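Lurkeck opens orders for the Tollo hand-held gripper kit

Wire-stand cap task included as the first ready-made exercise

Lurkeck has opened orders for Tollo, a hand-held gripper kit for teams that teach robots to handle clothing and other soft goods. The kit goes on sale in December, with delivery to customers in the UK and Ireland first.

Tollo is a two-fingered gripper that a person carries and works by hand, with a camera mounted on the tool. The operator does the job as they would like a robot to do it, and the recording is then used for training. No robot arm is needed at the recording stage. The flat black fingers are joined to the black links through teal joints, and the same finger design is sold separately for fitting to an arm.
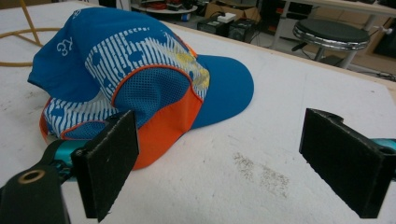 Lurkeck chose caps for the first exercise after requests from clothing warehouses and shop-fitting firms. A soft running cap has a stiff visor and a crown that folds in a different way each time it is put down, so the gripper has to meet it from many angles. Mesh panels and seams also behave differently from plain cloth when pinched.

The exercise uses a wire stand with a round base, a crossbar and a single upright rod. Operators practise placing a cap over the rod and taking it off again. The printed guide sets out 40 starting positions for the cap and suggests changing the place of the stand between recordings.

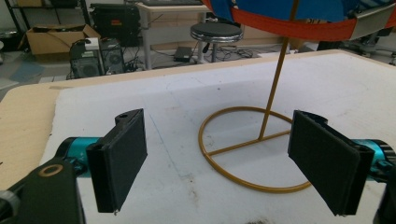
Trial at Damasceno

The kit was tried over seven weeks at Damasceno, a sportswear returns centre that handles caps, socks and light jackets. Staff there made 126 recordings of the cap exercise, of which 83 were kept for training. The remainder were set aside, mostly for stopping too early or for a hand passing in front of the camera.

Two changes followed from the trial. The grip was made shorter, and the guide now tells operators to pinch a bunched crown by the cloth and leave the visor free.

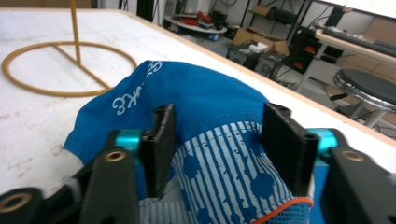
Recordings are sorted and checked in Brukirano, the desktop program supplied with every kit. It marks the points where the fingers open and close, and lets the user trim or reject a recording before it is passed on. Brukirano runs without an internet connection.

Each Tollo kit contains the gripper, a spare pair of fingers, the wire stand, a carry case and the printed guide. Caps are not supplied. Replacement finger pads can be ordered from the Lurkeck parts desk.

A second exercise, on folding small towels, is in preparation and will be sent free of charge to existing customers.

Prices and order forms are available from Lurkeck on request.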